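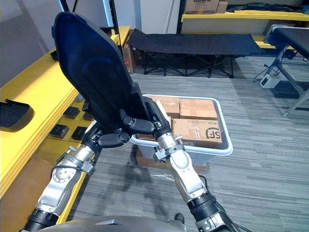

## Visit to the Grestis repair center and parts warehouse, Hilunberg

In March I had the chance to visit the place where our spare parts come from. I run a small appliance shop with my brother-in-law, and for six years we have ordered door seals, pumps and heating elements from Grestis without ever seeing the building. They invited 46 dealers for one day. I went by train, and the walk from the station is longer than the invitation says.

We started at 9 in the morning with coffee in the training room. Saturnino Quintana, the service manager, welcomed us and divided us into four groups. My group began with the warehouse.

### The warehouse

The shelves are arranged by type of appliance and then by age of the model. I had expected the opposite. The oldest parts are at the back, and some are for washing machines that I remember from my parents' kitchen. Mr. Quintana told us they keep over 400 different door seals. For a part that is no longer made, they first look at returned machines and take out what is still good. These used parts are tested and sold with a shorter warranty, and they are marked with a yellow label so that the dealer cannot confuse them.

I asked about the Strand dryers, because we wait a long time for the drum belts. The answer was that the belts come only twice a year, and that I should order in the spring for the winter. I wrote this down.

### Repair hall

The repair hall was the part I liked most. Each technician has his own bench and works on one machine from beginning to end. On the day of our visit they had 126 machines waiting, mostly dishwashers. A technician showed us how she finds a slow leak in a Plirkusier dishwasher: she puts dry paper under the base, runs only the rinse, and looks at which paper gets wet first. It is a simple method and I already use it in our shop.

It was quite loud in the hall and those at the back could not hear all explanations. A smaller group would be better.

### Warranty questions

After lunch (soup and sandwiches, good) we had one hour about the extended service plans. For me this was the most useful hour. Many customers believe that the plan begins on the day they buy it, but it begins when the manufacturer's warranty ends. Grestis handled 1,195 claims last year under these plans. The most common reason for refusing a claim is a missing receipt, so we now make a copy for each customer and keep it in the shop.

Filters, light bulbs and glass shelves are still not included. Several dealers complained about the shelves and Mr. Quintana promised to ask again.

### Practical notes

- Wear closed shoes, otherwise you must stay in the training room.
- Orders placed before 2 in the afternoon leave the same day.
- Old control boards can be sent back for credit, but only in the original box.
- Parking is behind the building, the front is for trucks.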